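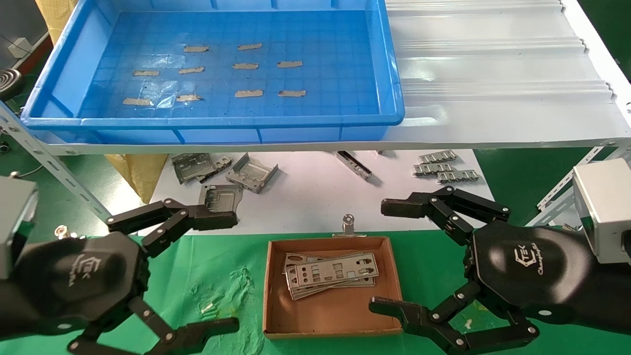
Two-arm bench cell at a parts station: I/O shield plates in the cardboard tray, brackets on the level behind, blue tray on the shelf.

Rilleck Bench Cell
Two-arm station for picking, sorting and kitting small parts

The Rilleck works at an ordinary bench. Parts can stay in the trays and box lids your staff already use, and there is no need for custom fixtures on most jobs.

What it does now
Picks rigid metal parts such as brackets, rails and shield plates. Moves them from one tray to another. Fills kits to a list.

What it does with help
Thin plates in a stack. The fingers sometimes lift two at once, so we recommend a check scale at the outfeed (see Ukus scale, sold separately).

What it does not do yet
Plastic film, woven bags, loose cable and anything else that changes shape when held. It will not fold laundry or load a dishwasher either -- we get asked every month. Home use is not covered by the warranty.

Specifications
Arms: 2
Bench width needed: 900 mm
Parts stored in standard library: 17
Colour: white or grey
Control software: Nair

Set-up
Nektarios Sotiropoulos and the Sakby install team will programme your first parts on site. Send samples ahead, including any bent or scratched ones. Bookings are open from May.

Sales and trial enquiries: Bríd Buckley, Sakby office, before 4 p.m.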